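Off-Season Travel to Small Coastal Towns
Project report by Catriona Menzies
Supervisor: Gertraud Nägeli

We use cookies to improve your experience on this site. By continuing to browse you accept our cookie policy. Accept | Settings

1. Background

Many beach towns earn most of their income in July and August and close half their rooms by November. My project asked why some visitors still come in the quiet months, and what they do once they arrive. I chose Loso, a harbor town with one main beach and a ferry link that runs all year.

2. Method

I handed out 300 short questionnaires at the ferry dock and at two guesthouses, the Hubmann and the Cornus. Nearly half came back filled in. I also spoke with the owners of both guesthouses and spent four mornings at the dock, starting at 7:30, when the first boat comes in.

The questions covered length of stay, reason for the trip, and money spent on food and lodging. Answers were typed into a spreadsheet and sorted by age group. 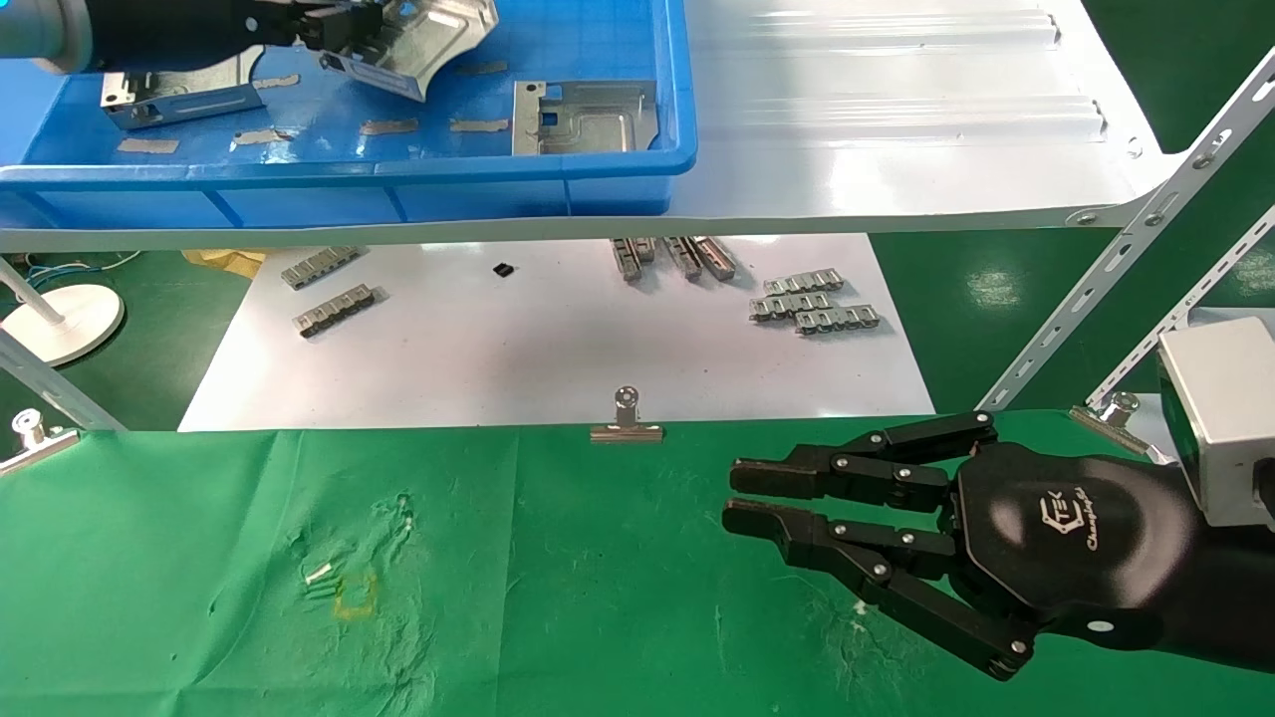

3. Results

Most off-season guests stayed longer than summer guests, but they spent less per day. Walking and low prices were the main reasons given. Swimming came last — the water is cold by then and the lifeguard station is closed.

Older couples were the largest group. Several wrote that they had trouble finding an open restaurant in the evening. The Cornus serves dinner all winter, and its owner said most of the tables go to people staying elsewhere.

4. Limits of the study

The questionnaire was in English only, and people who came by car were missed. A second round in spring would give a fairer comparison.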